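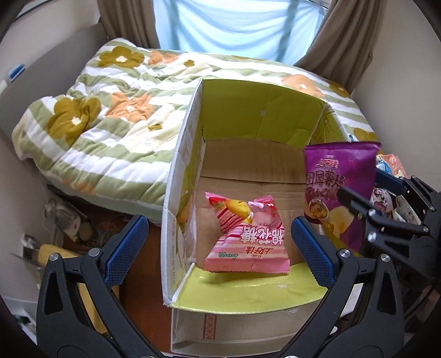
Unit 4. Repacking mixed snack goods

Light bagged goods are limited by volume, well before weight. A carton rated for 2,000 g will rarely reach half of that when filled with puffed or fried products. Bags are stood upright against the inner wall, as with the pink marshmallow bag (棉花糖), so that the front panel can be read from above. Crimped seals take no load. Potato chips go in last and are never laid under another item.

Reused cartons: old print such as "300 EX 10" on a flap refers to the earlier contents and must be covered before dispatch. Keep tall flaps upright until the last bag is in, then fold short sides first.

Exercise (Flutholm carton, Vustside packing list): gross weight is 1,961 g, tare 310 g. Find the net weight and the margin left under the rating. Show units.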